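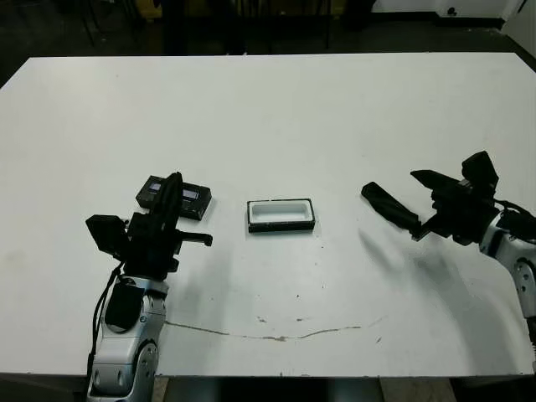 *A low tray with a black outer rim and a white interior.*

**PADCOMBE, 10 June 2026** — Jiltlow today announced that Jalis, its small two-part storage case, will be offered to schools and local museums beginning this summer. The case was developed with the design studio Sầm and is intended for the storage of small items that are handled often.

Each case consists of a shallow tray and a separate lid. The two parts are packed together and may also be ordered singly, so that a damaged lid can be replaced without the purchase of a new case.

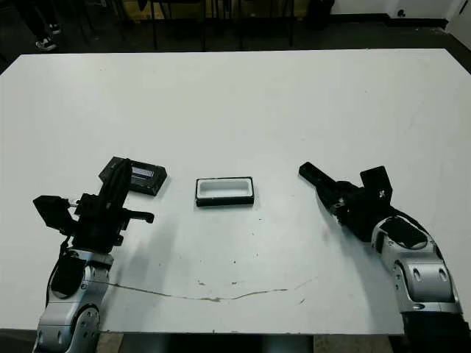 ## Trial at Padcombe

A trial of 50 cases was completed in May at the Jiltlow workshop in Padcombe. Staff reviewed the fit of the lid and the time needed to pack each order. Two changes to the packing instructions were approved as a result.

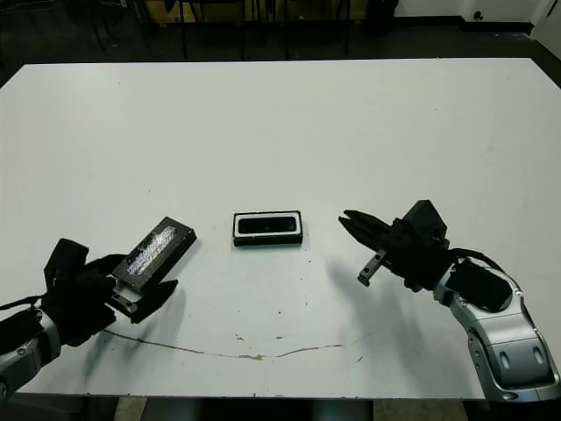
*A black lid with a reflective patch, held at an angle beside its open container.*

Orders will be accepted in sets of four. Spare lids will be stocked at Padcombe and shipped separately — customers should state the number required when ordering.

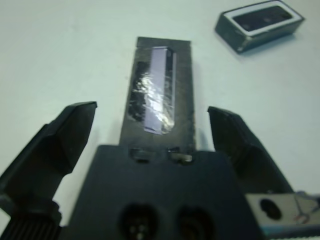
## Inquiries

Requests for price lists and sample cases may be sent to the Jiltlow press office, Padcombe.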